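Nutrition for Active Adults
Handout 4: Protein powders and how to read the label
Instructor: Elfriede Grabner
Revised 2025-01-06

Read this before the label workshop and bring one empty tub or pouch of any protein product. If you don't use any, there are spares in the Presidport room.

Where the powder comes from

Most powders on the shelf start as milk, soybeans or peas. Milk has two main protein groups, casein and whey. When rennet or acid is added, the casein forms curds and the liquid left over is whey. Casein powder is made from the other part and thickens a lot in water, so people tend to eat it with a spoon.

Whey is sold in three common forms. Concentrate is filtered and dried and keeps some of the lactose and fat. Isolate is filtered further, so the share of protein per scoop is higher and the lactose is low. Hydrolysate has been partly broken down by enzymes. It tastes bitter, and the flavoring is usually stronger to cover that.

Pea and soy powders are made by separating the protein from the starch and fiber. Soy has a complete amino acid profile. Pea is lower in methionine, and many brands blend it with rice protein to balance that.
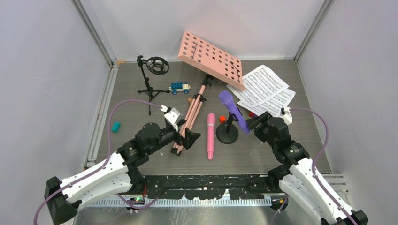
Serving size comes first when you read a label. Two tubs can both claim a high protein figure and use scoops of very different weight. Divide the grams of protein by the grams of powder in one serving and you have a number you can compare across brands. We will do this in class with the Kvaran and Fledano labels, so write yours down beforehand.

Next, look at the ingredient list. Ingredients are listed by weight, largest first. If sugar or maltodextrin comes before the protein, the product is closer to a weight gainer. Added glycine or taurine can raise the nitrogen reading in a simple lab test without adding complete protein, and you should note it on your sheet if you find either one.

Then check the allergen statement. Whey and casein are both milk. A person with lactose intolerance may be fine with an isolate, but a person with a milk allergy should not use any of them.

Mixing and storage

Put the liquid in the shaker first, then the powder. Cold water gives fewer lumps than hot. Once mixed, drink it within 2 hours or keep it in the refrigerator. Close the tub tightly and keep the scoop dry. Throw the powder out if it smells sour or has formed hard clumps.

How much is needed

Many active adults reach their protein needs with ordinary meals. Eggs, yogurt, beans, fish, tofu and chicken all count. Powder is useful when a meal is going to be missed or appetite is low. Anyone with kidney disease should ask a doctor before adding a supplement.

For the workshop

Fill in the label sheet for your own product: type of protein, serving weight, protein per serving, first five ingredients, allergens. Work out the protein share as a percentage. The sheet is worth 10 points and is handed in at the end of the session. Late sheets go in the box outside room 317.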